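Gripper news from the back bench

Well, it has been a busy few weeks, and I promised in the last newsletter that I'd report on the new fingers, so I'd better get on with it before Silvia Jireš does it for me.

For anyone who missed the start of this, we've been running the two-arm setup with the Povis fingers ever since September. They're perfectly good at boxes and bottles. They are much less good at anything long, thin and shiny, and we'd got into the habit of quietly picking chunkier props so that they'd look clever. Silvia put a stop to that. She said if we were going to compare grippers at all we should do it on a job that annoyed us, and she picked the drinks table: a scoop, a bowl of ice, a glass, a bit of fruit. I argued for something drier and lost.

So we had two sets of fingers to try. The Povis pair is hard and flat with a thin rubber face. The Tresley pair is softer and gives a little when it closes, so it sort of settles round whatever it's holding. We ran 200 tries with each, same arms, same controller, same person on the sticks for the morning and a swap after lunch. A try counted if the arm picked up the scoop, got ice into it, tipped the ice into a glass and put the scoop down again without dropping it. Povis managed 185 seconds for its slowest good run and Tresley took 213, which surprised me, as I'd have bet on it the other way round!

The times don't tell you much about what it was like to drive, though. With the hard fingers the scoop swings. You grab the handle, you lift, everything looks lovely, and then the bowl end touches the ice and the whole thing pivots in your grip like a weathervane. Then you spend ages nudging it back against the side of the bowl. The soft ones hold the angle far better (I cheered out loud the first time, which got me a look), but they're slow to let go, and if you're impatient you drag the scoop along the table with you. I am impatient. Silvia isn't, and her runs were much tidier than mine.

Where you take hold matters more than I'd expected, too. I kept going for the middle of the handle, which feels natural if you've got a human hand. Going in near the top gives the wrist far more room over the rim of the bowl, and it's what we now tell everyone to try first.

We also swapped the controller halfway through, from the old Bustik box to the Ondrejka one, and did a fresh batch of runs afterwards so as not to muddle the two. I like the Ondrejka. The grip trigger has some travel in it, so you can close gently instead of all at once. The menus are dreadful and it forgets your settings if you unplug it, so please, please don't unplug it.

Things still on my list: a go at the lemon slices, which are horribly slippery, and sorting out the cable on the right wrist so it stays out of the way of the fruit. If you'd like a turn at driving, put your name on the sheet by the door. Bring a jumper as well, it's chilly back there, and somebody will need to top up the ice.
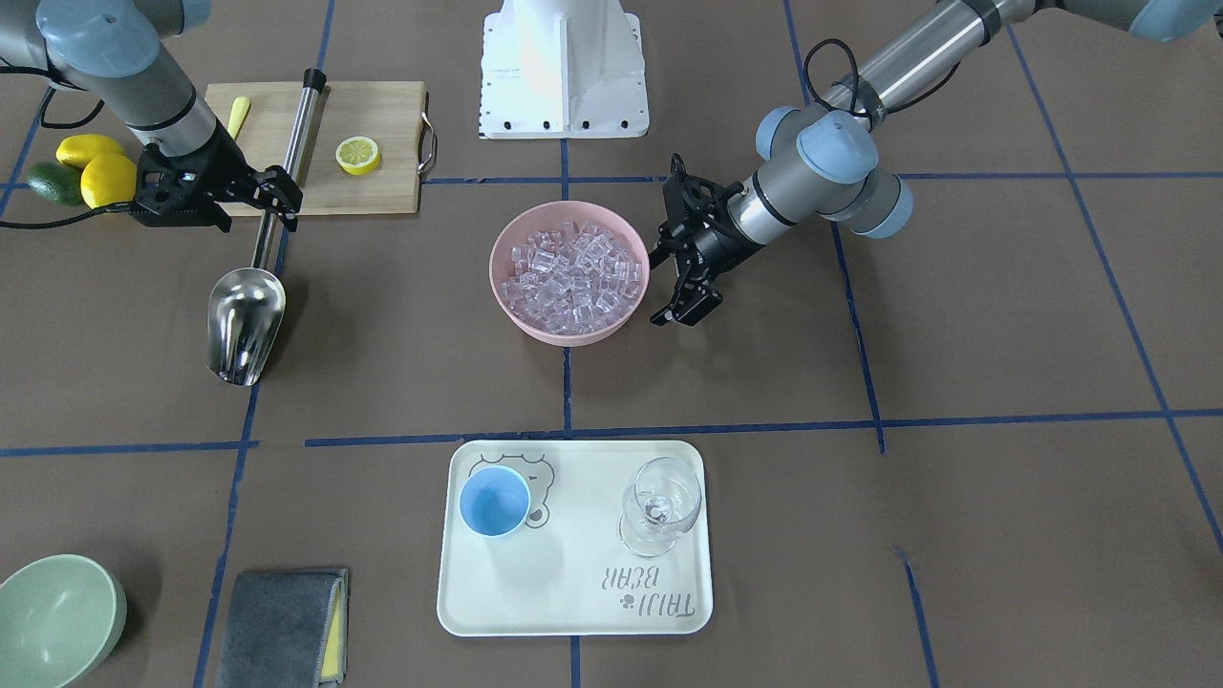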